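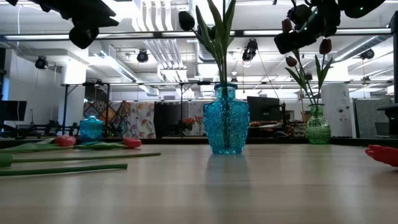

Cut Tulips: Which Tricks Are Worth the Trouble

Posted Friday in Kitchen Table Tips

Every spring the same advice about tulips gets passed around again. Drop a penny in the water. Add sugar. Add aspirin. Stick a pin through the stem under the bud. I have tried most of it over the years and I'm not convinced by much.

Pennies first. I never saw any difference, and I ended up with a dirty penny.

Sugar by itself mostly gave me cloudy water. If you got a packet of flower food with the bunch, use that, in the amount of water it says on the packet. If you didn't, plain cool tap water is fine.

The Trolberg stem cutter was $29 when I bought it, and it's in a drawer. A sharp paring knife does the same job. Take a little off the bottom and do it again when you change the water.

Narrow necks. The magazines say tulips need one to stand up straight. A narrow neck does keep a few stems together, and that's a good use for a bottle-shaped glass vase. Cram the whole bunch in and you'll bruise the stems. Split it between two vases, or leave a couple out for a jam jar by the sink.

Leaves: pull off whatever would sit below the water line. Leave the rest. I like a lot of green with tulips, but that's taste.

Buy them closed. Buds that are shut with the color already showing have the most days ahead of them. My best bunch went 7 days, in a cold hallway. Beside the fruit bowl I've never gotten close to that.

As for bending, they keep growing after they're cut and they lean toward the light. Turn the vase if it bothers you. I gave up on the pin.

Molded glass holds on to grime in the pattern. Warm water, dish soap and a bottle brush, then dry it upside down on a towel.

Filed under: Flowers, Glassware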